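Brallow guest house, move-in water and plumbing check, June

Meter at start: 3,886. Tags used below are OK, FIX and ASK. The seller's packet from Wakach says "all plumbing serviced." No invoice came with it, so I checked everything again.

## Supply

- [x] **Main shutoff turns fully.** OK, but stiff. The packet calls it "new." I doubt that.
- [x] **Meter holds still with every tap closed.** OK. Watched it for 20 minutes.
- [ ] **Pressure at hose bib.** ASK. Gilani wrote "good" on their form, and good isn't a reading. Want the number.

## Water heater

- [x] **Relief valve has a discharge pipe.** OK.
- [ ] **Last flush date.** FIX. The sticker is blank. Assume never.
- [ ] **Serial matches the Priltus warranty card.** ASK. Card ends in 912 and the plate ends in something else. Somebody copied it wrong, or it's a different heater.

## Drains

- [x] **Tub empties without backing up.** OK.
- [ ] **Trap under kitchen sink.** FIX. There are 2 kinds of tape on one joint – neither belongs there.

## Faucets

- [x] **Hot is on the left.** OK at all sinks.
- [ ] **Finish and body.** ASK. The listing promised "matching designer fixtures throughout." The oil-rubbed bronze one is dark all right, but I'd like a part number before I believe the word designer.
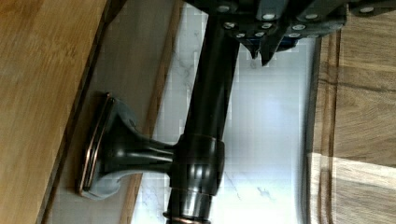
- [ ] **Drip test, overnight.** Not done yet. Paper towel under each spout, look at 7 a.m.
- [ ] **Aerators off and rinsed.** FIX. Do this before judging the flow – weak flow gets blamed on pipes far too often.

## Before signing

- [ ] Wakach to send the service invoice, with the work listed line by line.
- [ ] Second meter reading after the drip test.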